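I have lived in Stilwood long enough to have been promised the same parking app three times. The latest one comes from a company called Flumer, and the town is very pleased with it. I am less pleased.

The pitch goes like this. Meters are old and people hate coins. Put everything on the phone and parking gets easier for everyone. Nothing in the flyer says who "everyone" is.

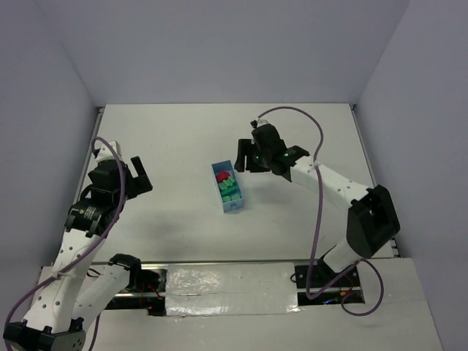 My street had 15 meters in January. They took coins and cards, and they worked in the rain. Now there is a sign with a code on it and a number, 1584, that you are supposed to type in before your groceries thaw. If your battery is dead, you can walk to the machine outside the Skornance building and hope it is on.

I don't doubt the old system cost money to run. Somebody had to empty those things. But the town's notice gives the savings in one line, with no source, and then spends a full page on colors and logos — that tells me where the effort went.
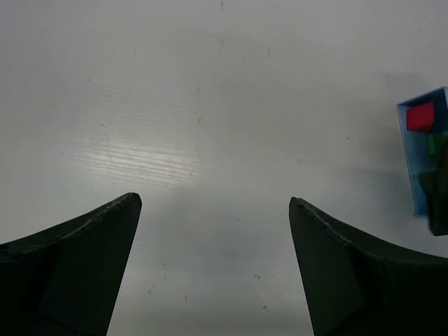
Then there is the fee. Each session carries a small charge that goes to the company. It sounds like nothing. A person who parks 400 times a year will notice it, and so will the woman who cleans offices on Akpalu Street and moves her car twice a shift.

Fans of the app say you get a reminder before your time runs out. Fine, I like reminders. I also liked turning a knob and walking away without making an account.

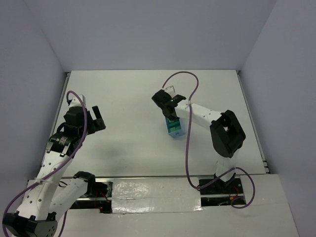
What I want is dull: keep one coin meter per block, and print the real costs where we can read them. The comment period closes 31st May, and I plan to send mine on paper.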